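Wemerell Grip Trials

The Wemerell Grip Trials are a series of side-by-side tests of two-finger grippers, started by engineer Maricel Espiritu at the Rison workshop. Each gripper is tried by hand before it goes on an arm, a wonderfully simple approach that lets a new finger shape be judged in a single afternoon.

The current set has 17 household items, and long, glossy boxes are among the most interesting. Shiny packaging throws bright spots back at the camera, and a slanted box tests how well the fingers line up with its sides.

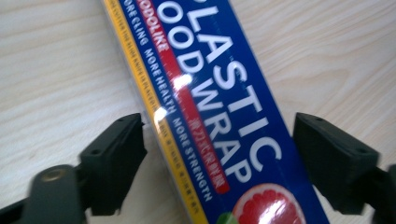 A hand-held gripper with its fingers on either side of a box of plastic food wrap.

Two finger designs, the Lurel and the Chan, have been compared so far. Each gets 64 tries per item, split among 6 starting angles. The Lurel has done remarkably well on narrow boxes, while the Chan is stronger on soft bags. Camera trials were added in February.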